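Equipment budget (garment handling automation)

An equipment budget for garment handling automation is a spending plan that a laundry, a clothing repair shop or a research group prepares before it buys machines for picking up, spreading or folding clothes. It covers the devices, the surfaces and furniture around them, the sample garments, and the working hours needed to collect examples for training. The term is used mostly in small and medium companies, where the same person often plans the purchase and later runs the equipment.

Background

Cloth is harder to plan for than boxes or bottles. A garment has no fixed shape, and a machine that grips a flat towel well may fail with a shirt that was dropped in a heap. For this reason many buyers divide the budget into two stages. In the first stage, people work with hand-held grippers and the movements are recorded. In the second stage, a robot arm is bought or rented, and the recorded material is used to teach it. The first stage is much cheaper -- it needs no safety fence and no strong floor.
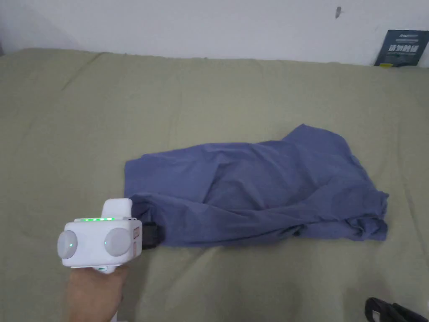

Main items

The largest item in the first stage is normally labor. Each garment has to be handled many times, and a plan that includes only the price of the devices will be too low. The planning guide published by Remska, a consulting office for textile services, gives a sample plan with 133 paid hours for one type of garment and two hand-held grippers.

Other items are:

Grippers and spare fingers. Fingertips wear out on zippers and buttons and should be listed as consumables.

Storage and computing. Recordings need much disk space, and the cost continues after the work with the garments is finished.

Work surface. A wide, plain surface of one color is preferred. It can often be improvised, so this item is small.

Garments. Used clothing is usually accepted, but it should include several sizes and fabrics.

Buying and renting

Suppliers offer different conditions. Venditz sells grippers in pairs and includes calibration in the price. Prantl rents them by the month, with a minimum period of two months, and charges for calibration separately. Which offer is cheaper depends on the length of the project -- for a short trial, renting is the common choice.
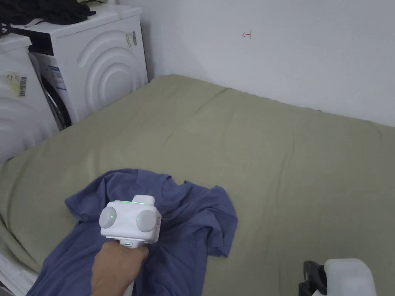 Delivery times should also be in the plan. When the devices are ordered in February, for example, and the workers are hired from the same month, wages may be paid while no work can be done. The laundry company Evetti now signs labor contracts only after the equipment has arrived and passed a first test.

Common errors

Planners often forget the cost of repeating work. If the lighting or the position of the camera is changed, part of the recordings may have to be made again. A reserve for this purpose is entered as a separate line, so that it is not spent on accessories.

See also: Capital expenditure; Equipment leasing; Industrial laundry

Last edited April 15, 2024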